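Ese Okonkwo did not believe in tidy desks. She had worked for tidy people, and the mess was always somewhere, in a drawer or a car boot or a second wife.

So when her aunt's old firm, Jenon, rang to say the office was being given up and would she come and say what was to be kept, she went with her coat on and kept it on.

"It's all been gone through," said the man from Haberkorn, who had been sent to value the furniture. He had a clipboard and a cold. "Your aunt had a system."

"My aunt had a temper."

"She left a note with it." He found it under the clip. One sheet, folded in four, dated 7/12/25 in her aunt's square capitals. LEAVE THE MOUSE WHERE IT IS.

Ese read it twice, and then the back, which was blank.

"Is that legal?" she said.

"I only do tables."

He had put the table down at 756, which she thought was robbery, though she couldn't have said in which direction. He went off to look at the chairs. She stayed by the door for a bit and then, feeling foolish, went over.

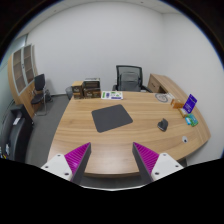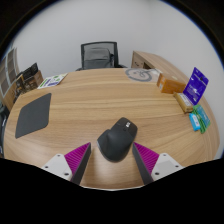 A mouse and its mat, and bare wood between them.
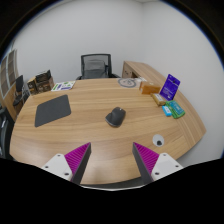

Why would anyone keep a mouse off its mat? Her aunt had hated the mat, which came free from Erketti with an order of toner, and she said the pointer ran better on wood.

Ese knew this because she had been told it every August for years, along with what was wrong with Erketti, and toner, and free things generally. It explained the mouse. It didn't explain the note.

She bent down and looked at the thing from the side. It was a mouse. She had half expected a key taped underneath, or a number, and she was annoyed with herself for that, because it was exactly the sort of nonsense her mother would have expected. Her mother believed there was money. Her mother had believed there was money in the Prada handbag as well — the one her aunt carried to funerals — and had slit the lining with nail scissors and found a bus ticket.

"Two thousand," her mother had said on the phone that morning. "She told me herself. 2000, put by."

"Put by where?"

"In the office, she said. Where no fool would move it."

Ese had said that people who put money by didn't generally ring their sisters about it.

The man from Haberkorn was coughing in the corridor. She could hear him opening and shutting something. She looked at the door, and at the mouse, and took her glove off.

Nothing was taped underneath. She felt along with her thumb, then turned it over to be sure. A bit of fluff, a worn patch. She felt her face go hot.

"Found anything?" he said from the doorway.

"No."

"Only the note says to leave it."

"I know what the note says."

She put it back. It wasn't quite right, so she turned it a little, and that was worse. He watched her do it.

"There was an envelope, mind," he said, and went through his pockets until he had it. "I was to hand it over once you'd had a look round. 1639, it should come to. There's a receipt in with it for the rest."

Ese opened it standing up. The notes were old and smelled of peppermints. The receipt was for a dinner, a large one, with wine, and across the bottom in square capitals it said YOU MOVED IT.

"What if I hadn't?" she said.

He looked at his clipboard. "Same envelope, I think. She only gave me the one."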